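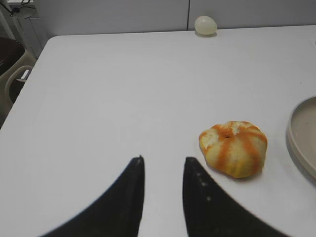 Wrist-view demonstration gathering

Wrist-view demonstration gathering is a way of collecting examples for a learning system in which the main record is made by a small camera near the gripper. Each example, called an episode, pairs the camera stream with the position of the arm and the opening of the fingers. The practice is described in the Reltov handbook, first used at Grerncombe.

Layout

Episodes are recorded on a plain white table carrying a few household items, such as fruit, plates and drinks cans. Items are moved between episodes so that the system does not learn fixed positions. Both finger tips must stay in view while the gripper is open, as the gap between them serves as the reference for aiming.

Grasping cans

A can lying on its side is taken across the body, one finger to each flank. Opened cans are kept in the set - their walls give more readily than those of sealed ones, and the closing force is set lower to suit.

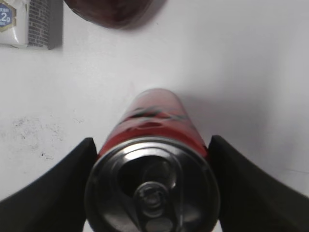 Soler objects that a lower force teaches the system to be timid, and would sooner record the full range and let the training sort it out. The handbook keeps the lower setting but allows two force levels per session.

Labelling

Each episode is marked as reach, grasp, lift or release. Under the Moya scheme a grasp begins at first contact of either finger, and under the older Fedaver scheme at contact of both. Sets labelled under the two schemes should not be merged without relabelling.

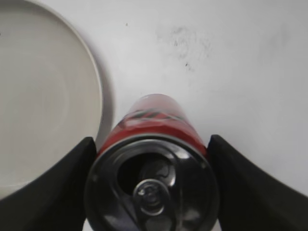 Severino Salcedo

Failed grasps are kept and given their own mark. An episode is thrown out only if the camera stream or the arm record has a break in it.

17 shares | 2 comments

Search articles Go

Comments

tallis_b: Does the Moya scheme say what to do if contact is lost and regained?

Esperanza Soler: It counts as a new grasp. See section 6 of the handbook.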